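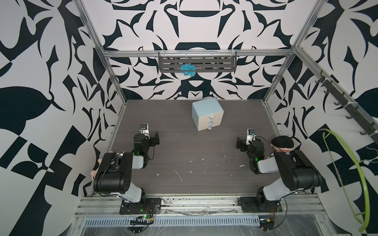
The island of Diseck has 466 residents and, until this year, one name on every official map. In February the regional council agreed to print a second name, Dogbe, under the first one. I spoke about this change with the woman who keeps the place name register at the Henbridge library. She asked me not to use her name, "for the reason that my neighbors already telephone me enough." She told me that the old names were never lost, only badly stored. For many years they were written on paper slips and kept in small furniture, such as a little cabinet with three drawers and round light-blue knobs, and every family had its own spelling.

She came to the register from teaching. At first she was asked to correct the street list before a new edition of the visitor map. "I thought it will be a short job," she said. "Then an old fisherman looked at my list and told me that half of the bays were missing. They were not missing in his head. He said them to me one after the other, from north to south, as he would pass them in his boat."

The register now has 2,780 entries. Most of them are very small places: a rock, a landing, a field which floods in winter. Only five were proposed for official use, and Dogbe was the first to be accepted. The others, among them the name for the Clirov headland, will be discussed again next year.

I asked her what Dogbe means. She was careful with the answer. Some families explain it as "the dry side," others say it is the name of a wind. "I have written down both," she said. "A visitor always wants one meaning, so that he can put it in his photo album. I understand this, but I cannot choose for the families."

Not everybody on the island was happy with the decision. The ferry company was afraid that passengers would buy tickets to a place they could not find in the timetable. Two guesthouse owners wrote to the council about the cost of new signs. She does not think they were wrong to ask. The council has now put aside money for the sign at the harbor, and the guesthouses may keep their old boards as long as they wish.

For travelers, the change is small. The ferry from Henbridge still says Diseck on its side, and the harbor sign will show both names in letters of the same size. The walking path across the island got its new markers in the spring. She recommends it in the morning, from the harbor to Clirov, and she asks people to close the sheep gates.

The spelling was the hardest part. The old language of the island has a sound between "o" and "u," and the 700 letters and account books in the library write it in many ways. In the end they took the form that the older speakers could read aloud without stopping. "We gave them a page and we listened," she said.

Before I left, I asked which name she uses herself. She had to think about it. "When I buy a ferry ticket, I say Diseck. When I call my sister, I say Dogbe. My mother used a third name, and that one is also in the register, but you will have to come and look for it."

The register can be read at the Henbridge library during opening hours. Copies of single pages are free.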